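From: Chibuzor Eze
To: warham-tables list
Date: 8/22/24
Subject: Re: White tops marking after cleaning

On the Warham list, Akinola wrote:
> We have had the white tops in the upstairs room for 11 months and
> they now show dull patches wherever people wipe them most. Is this
> the finish wearing through, or something left behind by the spray?
> Also, does anyone know if the Minine oil can go on top?

Residue is the more likely of the two. A worn finish feels rough under a fingernail and stays dull when damp. Residue goes clear when damp and returns as it dries. Check that before buying anything.

Do not use the Minine oil. It is meant for bare timber and will sit on a sealed white top as a sticky film.

The method I use:

1. Dust the top with a dry cloth. Grit causes most of the fine scratches.

2. Mix 3 ml of plain washing-up liquid into a litre of warm water. Wring the cloth out well and work along the length of the top. Broad tops show streaks more than narrow ones, so keep the strokes long.
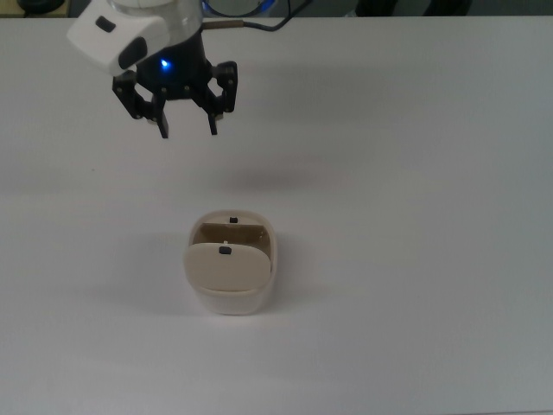 3. Go over it again with clean water and a fresh cloth, then dry at once.

4. If patches remain, repeat step 2 once. After 2 passes, any dullness left is in the finish and the top will need recoating.

Fitow still list the matching lacquer under part 135. Test it on the underside first, as the shade changed last November.

Chibuzor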